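What I learned writing my aunt's obituary

My aunt died in April, and the job of writing her obituary came to me. I write product manuals for a living, so the family figured I would be quick. It took me most of two evenings and a phone call to every cousin I have a number for.

The first thing to know is that the newspaper sets the terms. The Lonmont paper gives you 120 words in the base price and charges by the line after that. The photo is extra. The funeral home, Badasine, will post any length you want on their own site for free and keep it up. I didn't know that until I had already cut the thing down twice, so ask about it on the first call.

We ended up with two versions. The short one ran in print and had her name, age, parents, late husband, children, and the time of the service. The long one went on the Badasine page and had everything else. 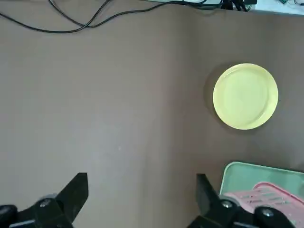 The hard part was the facts. I had always been told she was born in Filus, because that is where she grew up and where she talked about. Her birth certificate says Nel, which is the next town over and had the hospital. My mother said to put Filus anyway. I put "born in Nel and raised in Filus" and that seemed to satisfy people.

Then there was the question of how long she worked at the school cafeteria. One cousin said twenty years, another said closer to thirty. Her retirement plaque was in a box in the hall closet and had no years on it at all. I wrote "for many years" and moved on. I would like to go back and find out someday, but the deadline for print was 4 p.m. and I was sitting in my car in the Badasine parking lot at 3:30.

The list of survivors needs its own sheet of paper. Write down every name with the spelling and have somebody in that branch of the family check it. I got a great-niece's middle name wrong and her grandmother called me before breakfast. Decide early what you are doing about ex-husbands, stepchildren, and partners who aren't married. We included all of the stepchildren by name with the others, in order of age, and didn't label them. No one complained.

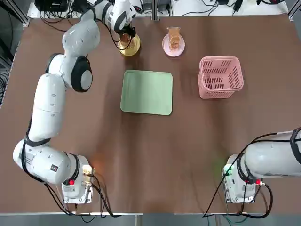
667 words

I read a lot of other obituaries while I was doing this. The ones I liked had at least one thing in them that could only be about that person. One man had kept bees behind a gas station. One woman had driven the same pickup since high school and had left instructions about who was allowed to sell it.

So I asked each cousin for one thing about my aunt that wasn't a date. I got seven answers. She ironed pillowcases. She kept score at softball games in pen. She didn't like the phone and would hand it to whoever was closest. She once drove to Nel in an ice storm to return a library book – it wasn't overdue yet. Those went in the long version more or less as they were told to me.

My uncle wanted the cause of death left out and I left it out. Some families put it in and I understand that too, especially if they are asking for donations to go somewhere. We asked for donations to the Filus library.

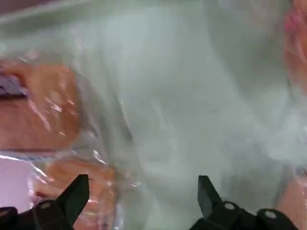 A few practical notes, while I still remember them. Have someone outside the family proofread. My neighbor caught that I had the service on the right date but at the wrong church. Don't put the home address in, even if you are inviting people back to the house. Our funeral director said empty houses get robbed during services, and to pass the address along by word of mouth. Get a copy of the printed page the morning it comes out, and get more than you think you need. I bought four and had to go back to the gas station for more, and by then they only had two left.

Save the long version somewhere besides the funeral home website. I printed it and put it in the folder with her certificates, and I emailed it to my cousins.

My mother has since asked me to start on hers. She is in good health and wants to see a draft. I told her I would need her to write down her jobs in order, with years, and so far she has gotten as far as the bakery in Lonmont.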